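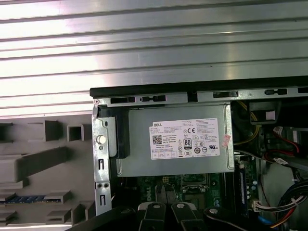

LISTA DE COMPROBACIÓN DE SEGURIDAD
Jornada de puertas abiertas. Célula de desmontaje de equipos informáticos, nave Drelthorpe
Responsable de la inspección: Sointu Lindqvist
Fecha: 6 de mayo de 2018
Empresa titular: Zurnstead. Integración de la célula: Ogunleye
Revisión 2 del formulario

Claves: C = conforme. CO = conforme con observaciones. NC = no conforme. NA = no aplica.

Alcance. La lista cubre la célula de demostración, la zona de público y el recorrido de acceso desde recepción. No cubre el almacén de entrada ni la línea de trituración, que permanecen cerrados durante la visita. La pieza de trabajo de la demostración es un ordenador de sobremesa con el chasis abierto y la fuente de alimentación en su alojamiento.

1. ZONA DE PÚBLICO Y ACCESOS

1.1 Recorrido señalizado desde recepción hasta la célula. C

1.2 Aforo máximo expuesto en la puerta (72 personas). C
El cartel está a la altura correcta. El control se hace con contador manual en la entrada; el de salida lo lleva otra persona y ambos se cotejan al final de cada pase.

1.3 Salidas de emergencia libres y practicables. CO
La salida norte tenía un palé vacío en el lado interior. Retirado en el momento. Se pide marcar el suelo antes de la próxima visita; la pintura actual apenas se distingue.

1.4 Barrera física entre público y vallado. C
Separación medida con cinta en los cuatro lados. La barrera es autoportante y no va anclada; aceptable para visita guiada, no para acceso libre.

1.5 Suelo sin cables cruzando el paso. CO
El cable del monitor de público cruzaba por delante de la segunda fila. Se ha colocado un pasacables. El extremo derecho levanta un poco y hay que fijarlo con cinta.

2. CÉLULA ROBOTIZADA

2.1 Vallado perimetral completo y sin holguras. C

2.2 Enclavamiento de la puerta de servicio. C
Probado con el robot en movimiento a velocidad reducida. Parada inmediata. El rearme exige cerrar la puerta y pulsar desde fuera, según lo previsto.

2.3 Paradas de emergencia accesibles e identificadas. CO
Funcionan las dos. La del lado de público queda detrás del monitor y el operador tiene que rodearlo. Se solicita desplazar el monitor.

2.4 Velocidad limitada en modo demostración. C
Programa de demostración cargado y protegido con contraseña. La selección de modo se hace con llave, que queda en poder del operador durante todo el pase.

2.5 Fijación del efector final. C
Pinza de dos dedos. Tornillería revisada con llave dinamométrica según la hoja de Ogunleye. Sin marcas de deslizamiento.

2.6 Holgura de la pinza respecto a la placa base. CO
Los dedos trabajan por debajo de la fuente, sobre la zona de la placa. La posición de aproximación es válida, pero conviene subir el punto de espera. En caso de corte de tensión el brazo queda frenado, aunque no debería quedar frenado encima de los componentes.

2.7 Cable de la cámara de muñeca recogido y sin tirantez. C

2.8 Registro de horas del robot disponible. C
Lectura en el momento de la inspección: 1.298 horas. La siguiente revisión de engrase figura en la pegatina del armario.

3. PIEZA DE TRABAJO

3.1 Equipo desconectado de la red y sin cable de alimentación. C
Comprobado a mano antes de entrar en la célula.

3.2 Tiempo de espera tras la desconexión. C
Anotado en la hoja del operador. La fuente no se abre en ningún punto de la demostración. Si un visitante pregunta por la apertura de la carcasa, la respuesta es que ese paso no se realiza en esta nave.

3.3 Etiqueta de la fuente legible y sin retirar. C
Etiqueta blanca de especificaciones, marca DELL, con marcado CE y logotipo 80 PLUS. Lleva una pegatina pequeña de tono rojizo montada sobre el borde derecho. No se retira: el lector de códigos no la necesita despejada.

3.4 Mazos de cables fuera de la trayectoria de la pinza. NC
Los cables amarillos bajan junto a la fuente y el mazo grueso sale hacia el lado inferior derecho. En esa posición pueden engancharse si la pinza gira antes de elevarse. Hay que sujetarlos con brida de velcro o modificar la secuencia para que el giro sea posterior a la elevación. Corregir antes del primer pase con público.

3.5 Pestillo negro de la fuente identificado en el programa. C
Punto de referencia enseñado y verificado. El pestillo queda contra el soporte vertical de chapa; no se debe forzar lateralmente.

3.6 Cantos de chapa expuestos. CO
El borde superior del chasis y el soporte lateral son accesibles al operador durante la carga. Guantes anticorte obligatorios. En la primera prueba el operador colocó el chasis sin guantes; advertido.

3.7 Conector multipolo de la placa. CO
Sigue enchufado. La extracción de la fuente exige soltarlo antes y, en esta versión de la demostración, la desconexión es manual. Debe decirse en la explicación para que el público no la espere del robot.

3.8 Módulo de memoria. NA
No se extrae en esta demostración.

4. INSTALACIÓN ELÉCTRICA Y NEUMÁTICA

4.1 Armario cerrado con llave. C

4.2 Diferencial probado con pulsador. C

4.3 Presión de línea dentro de rango. NA
Pinza eléctrica. La toma de aire está cerrada y etiquetada.

4.4 Monitor de público conectado a línea independiente. C
Comprobado cortando la línea: el robot no se ve afectado.

5. PERSONAL E INFORMACIÓN

5.1 Operador autorizado presente en todo momento. C
No puede hacer de guía a la vez. En el ensayo lo hizo durante parte de la explicación; no debe repetirse.

5.2 Guía con conocimiento del plan de evacuación. C

5.3 Gafas de protección para la primera fila. CO
Hay suficientes, pero varias están rayadas. Pedido de reposición a Wuvier, referencia 576. Mientras tanto, separar las rayadas y usarlas solo como reserva.

5.4 Folleto con normas de visita. CO
El folleto es el de marzo y todavía indica el acceso antiguo. Sustituir la hoja interior.

5.5 Botiquín y extintor de CO2 junto a la célula. C
Precinto correcto en ambos.

RESULTADO

Apto condicionado. El punto 3.4 impide el inicio de los pases hasta su corrección. Los puntos 2.3 y 2.6 deben quedar resueltos el mismo día. El resto de observaciones pasa al plan de mantenimiento ordinario de la nave.

Comprobación posterior del punto 3.4: la realiza el operador y la firma la responsable de la inspección en la hoja de pase. No se admite confirmación verbal.

Copia a: Zurnstead (prevención), Ogunleye (puesta en marcha), recepción de Drelthorpe.

S. Lindqvist

Contacto | Aviso legal | © 2018 Zurnstead | Volver arriba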